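Diary, December

07.40. Frost on the inside of the back bedroom window again. Humidity in there 63 per cent, which is too high. Opened the trickle vent, wiped the sill, moved the airer to the landing.

Gas meter read and entered. 1239 units since the book was started. The autumn line on the graph is steeper than last year's and I put most of that down to the front room, where the door does not meet the frame at the hinge side. Rostislav Machala says he has a length of brush strip left over from his own porch and will bring it when he next comes up from Porkgate. I have measured the gap at three heights and written the figures on the back of the meter card so that he has them.

Main job for the day was the sitting area at Munthorpe. Thilini Siddiqui asked for the soft things to be dealt with before the holiday and I had put it off twice. Arrived 09.15. Heating on already.

Started with the grey cloth. It is long and light, and it will not hold a fold unless it is pulled out along its full length first. I have now tried three methods:

Folding on the floor. Picks up carpet fibre. Abandoned.

Folding over a chair back. Acceptable for the first two folds, after which the weight goes to one side and the rest slides.

Stretching it between two ends in the air, letting the twist run out, then halving. Slow, but the edges come closer to meeting than with either of the others.

The twist is the real difficulty. If the two ends are not gripped at matching corners the whole length ropes up, and the hem drops in a flap at one end while the other end bunches. Pulling harder makes it worse. The cure is to slacken, turn one end back half a turn, and pull again. Rehema Mwakalinga learned this with bed sheets in a hotel laundry and told me so some months ago. I did not write it down at the time and have had to work it out again.

The white armchair stays where it is. I had thought of turning it a little towards the window, but the base is broad and would drag on the carpet. The pale grey cushion went back inside it against the backrest. Its cover is due a wash, cool, no spin above 800. I would like the cloth over the arm of the chair, folded in thirds, but Thilini prefers it put away, and it is her room to arrange.

Lunch 12.30. Soup, the end of the rye loaf. Esperanza Abernathy telephoned about the Tóth invoice, no. 783, which they have sent twice under different dates. I told her to pay the first and query the second. She had already done so.

Afternoon: carpet, two passes at right angles. Bag changed. The stain near the door is lighter after the bicarbonate but still visible at low sun. Will try once more with cold water only, then leave it. Vacuum brush bar had a good deal of thread wound round it and took ten minutes with the small scissors.

Pacita Calimlim looked in at 15.00 to return the steam iron. The thermostat has been replaced and it now clicks off where it should. She thinks the grey cloth ought to be pressed before folding. I tested one corner on the lowest setting through a tea towel. The creases came out, though by the time I had folded it there were new ones in other places, so I do not intend to press the rest.

Left 16.20, dark by then. 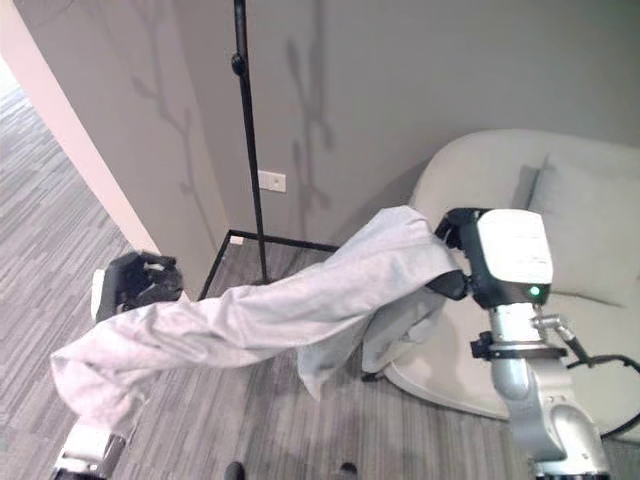
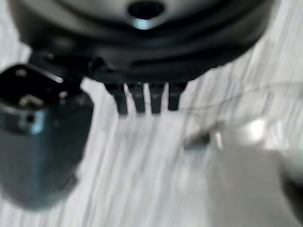
Household notes

Grey cloth: third method from now on. Check the corners match before any tension goes on. Thirds, then half, then half again, hem inwards. Store on the upper shelf with nothing on top.

Cushion cover: zip is stiff at the closed end, use pencil graphite. Put the cushion back with the zip downwards.

Bags for the vacuum: one left. Arport have them in packs of five, cheaper than the hardware shop, but the collar is a slightly different card and needs trimming by 2 mm. Order before the post slows down.

Back bedroom: read the humidity morning and evening until the new year. If it stays above 60 with the vent open, look at the gutter on that side.

Ask Rostislav whether the brush strip is the screw kind or the self-adhesive.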